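Haltell Desktop Interiors

README, revised 3rd May

A picture set of office desktop computers with the side off, covering the processor, its socket and the parts close by. The computers came out of the Rorthorpe offices and were opened on a bench for processor swaps before going back into use. The set has 3969 pictures from 116 computers. Labels exist for 3029 of the pictures. The rest are in the unlabeled folder and can be used as they are.

What is covered

Case parts: power supply, drive bays, front bezel, fan, cables.
Board parts: memory slots, capacitors, chokes, power connectors, expansion slots and cards.
Processor area: socket, retention frame, lever, cover plate, processor.

Coolers are only labeled when they are fitted to the board. A cooler lying beside the case is left alone, and so are loose screws.

Sample pictures
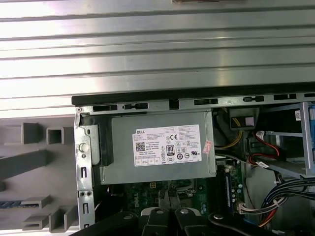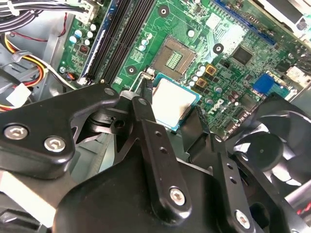
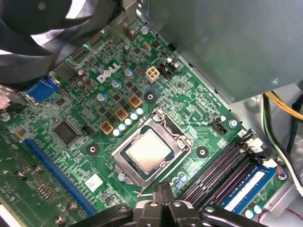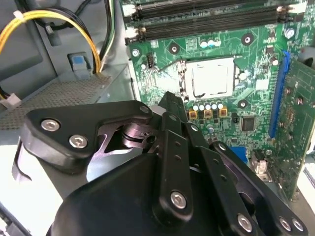 Socket labels

Every labeled picture that shows the socket gets one of four values.

covered - the pale plate is over the socket and there is no processor in it
open - contacts visible, processor out or still above the socket
seated - processor in the socket, frame not yet down
clamped - frame down over the processor

The fourth sample is covered, the second is open and the third is clamped. The first has its power supply label tagged under case parts and carries no socket value. There is no seated picture among the samples, but folder 3 has plenty.

If the lever is hidden, go by the frame. If both are hidden, use unknown. Please don't guess from the picture before or after, as the order inside a folder is not reliable.

Text on parts

Maker names printed large on the board are transcribed, such as the DELL lettering in the third sample. Power supply labels are transcribed as far as they can be read, line by line. Small part numbers on chips are skipped. Serial numbers on case stickers were blurred by Shufen Feng before release.

Known problems

Reflections off processor lids and bare metal can hide edges. Labels there were drawn to the straightest line that fit.

Chokes and small square chips were mixed up in the early labels. Yuzhen Liao has corrected folders 1 to 4. Folder 5 is still to do - treat its choke labels with care.

Eight of the computers have no power supply pictures, which leaves 108 with at least one.

Most of the boards are green, so a model trained only on this set may do badly on other colors.

Changes

Folder 5 added. The old value "empty" was split into covered and open. Two duplicate folders removed.

Planned for September: labels for front panel headers and fan connectors.

Contacts

Labels and corrections: Yuzhen Liao
Everything else: Dehua Xu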